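About Akasia

Akasia is a brand and marketing consultancy for sportswear and outdoor clothing companies. We help small and mid-sized labels decide who they are selling to, what to say to those people, and where to say it. Most of our clients make technical clothing: running layers, cycling jerseys, swimwear, base layers and gloves.

The company was started by Iwona Sobczak and Lucyna Tomaszewski. Iwona had spent her career in product marketing for clothing manufacturers. Lucyna came from retail buying and had sat on the other side of the table, listening to brands explain why their new jacket deserved space on the rack. They met while working on the relaunch of Tanis, a women's swimwear line, and kept working together after it was finished.

There are 18 of us now. The team includes researchers, copywriters, designers and media planners, and everyone works on client accounts, the two founders included.

What we do

Our work falls into a few areas. Clients can hire us for one of them or for the whole job.

Audience research. We interview customers, store staff and people who looked at a product and decided against it. For a typical project we carry out 80 interviews and write them up in a single report. The client keeps the recordings and the notes.

Positioning. We write a short document that says what the brand offers, to whom, and at what price level. It is usually four pages. Store staff should be able to read it on a break and use it the same afternoon.

Launch planning. We prepare the calendar, the budget and the materials for a new product or a new market. Clients selling abroad for the first time often start here. We check sizing language, color names, care labels and return policies along with the advertising.

Campaign writing and design. We produce print, web and in-store material in house. We do not buy television time, and if a client needs it we work with an outside agency.
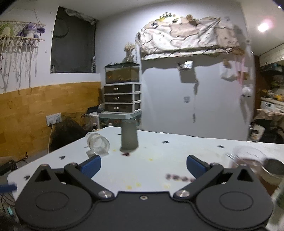

Our clients are mostly companies with one or two product lines and no marketing department of their own. Tuvico, which makes cycling clothing for tall riders, came to us with a good product and a catalog that listed 21 jerseys in no clear order. We cut the range into three groups, renamed them, and rewrote every product page. We have handled their spring and fall launches ever since.

Zieliński is a family glove maker that used to sell only through ski shops. The owners wanted to reach winter runners without upsetting the shops they had supplied for years. We surveyed 1135 runners before the first December campaign and used the answers to settle the price, the packaging and the name of the running glove.

How we work

Each client has one account lead from the first meeting to the last invoice. Fees are agreed in writing before we start and are charged by project. We don't take a percentage of advertising spend. If the scope changes, we send a new estimate and wait for approval.

We work with one company per product category at a time. If we already have a running shoe client, we will turn down a second one and tell you so in our first reply.

Reports are delivered in plain English, with the survey questions attached. When the research doesn't support a launch, we say that in the report. Two projects have ended this way, and both clients came back later with a different product.

Working here

We hire when the workload calls for it, and open positions are listed on the Jobs page. We also take one trainee in research and one in design each year. Both positions are paid. Please send a resume and two samples of your work. School projects are fine.

Getting in touch

New inquiries go to Lucyna. Tell us what you make, where you sell it now, and when you hope to launch. We answer within three working days. Press questions and requests for speakers should be addressed to Iwona.

Page last updated May 17, 2018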